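Category: Robotics / Faults and Safety

Thread. We had to stop laundry folding work at Droltus on Dec 18, 2018. Writing down what went wrong for anyone using the same grippers.

The fault: the jaws stayed closed after the release command. The software said open, the jaws said otherwise. It came up 28 times in 3,000 grasps, always on thick cloth. Thin cotton never did it.

First guess was the motor driver. We swapped in a spare Takell board and got the same thing by lunch. Second guess was firmware. Rolled it back to the September build, no change.

It was fuzz. Fleece sheds, and the lint packs in behind the pivot screws until the link binds. The controller reads position at the motor, so it has no idea the finger is stuck. 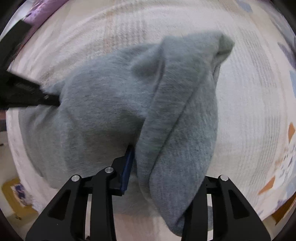

Hemmin replied that their shop in Nallulthorpe saw the same binding, and asked if a stuck jaw could hurt someone.

Yes, it could. One of us reached in to free a sleeve and the link let go all at once. Pinched finger, no cut. The power was still on - that was our mistake, and it is the part I would like people to read.

New rules here. Power off before hands go near the jaws. Blow out the pivots every 102 grasps on fleece, every 2,000 on cotton. If the release takes too long, the program stops and waits for a person.

Still open: a sensor on the finger itself. We have a bracket drawn up but no wiring path yet. Will post when it's on.

Print this page | E-mail this thread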